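The Peach Towel

Nghĩa Lò came back to Flimham on the late bus with one suitcase and the keys his aunt's solicitor had posted to him. The house was cold. He put the kettle on, found there was no tea, and drank the hot water out of a mug that said Prindix on the side, where his aunt had worked until her knees went.

He had two days to clear the place. The people from Smits were coming for the furniture on the second afternoon, and after that the landlord wanted it swept and locked.

He started with the linen because it seemed the easiest. His aunt had kept everything. There were sheets he remembered from when he was nine, and pillowcases with somebody else's initials on them, and a tablecloth from the restaurant, washed so often that you could read a newspaper through it. He made a heap for the charity shop and a heap for the tip. He did not make a heap for himself.

The towel was at the bottom of the airing cupboard, pushed behind the tank and squashed into a ball.

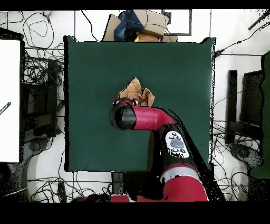

He knew it by the colour. She had called it peach, though his uncle said it was the colour of a sticking plaster. It had come from the Sudavine, the hotel on the front where she cleaned rooms in her first winter in England. She had not stolen it. She was always firm about that. The manager had let the staff take the old ones when the new ones came in, and she had walked home with two of them under her coat as it was raining and she had no bag.

The other one had gone for dusters years ago. This one had been for visitors. When Nghĩa came to stay in the school holidays it would be on the end of his bed, folded in three one way and in half the other, with the edges tucked in so that you couldn't see them. He used to try to put it back the same way after his bath and he never could. She would come in, shake it out and do it again without saying anything.

He took it down to the kitchen and spread it on the table.

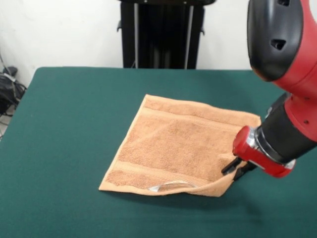 It was a bit thin in places but there were no holes. He pulled one corner over and then the other, and it looked like a parcel done up by a child. He opened it out again. He tried it lengthways. She had used the flat bands along the long sides as a guide, he remembered that much, one laid over the other, and then her hand went along the top to press it down. It was the next part he couldn't get. There was a turn she did with her wrist.

At half past ten the woman from number 27 knocked to ask if he wanted the bins put out. She had a torch and a dressing gown on over her clothes. She said his aunt had been a good neighbour and had once lent her a ladder for a whole January.

"Did you ever see her fold a towel?" he asked.

The woman thought about it. "I don't believe I did, love," she said. "She did my curtains once. They came back like envelopes."

He thanked her and said the bins could go out. When she had gone he washed the mug and dried it on his shirt, and sat down at the table again.

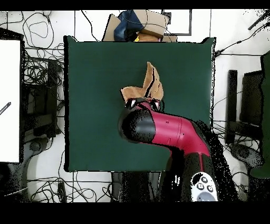 He had another go, and another after that. Once it came out nearly square but with a flap sticking up at the corner, and when he pushed the flap down the opposite side came loose. He said something rude to it in Vietnamese. It was the first Vietnamese he had spoken in that kitchen since the funeral, and it sounded loud.

A little after midnight he gave up and carried the charity heap out to the hall. The sheets went into one sack and the pillowcases into another. He tied them, wrote SHOP on both in felt pen, and stood them by the door.

Then he went back for the towel. He opened his suitcase on the kitchen floor, took out his good shoes, wrapped them up in it and put them back. The lid wouldn't close at first. He knelt on it until it did.

Contact the editors | Copyright remains with the author | Back to top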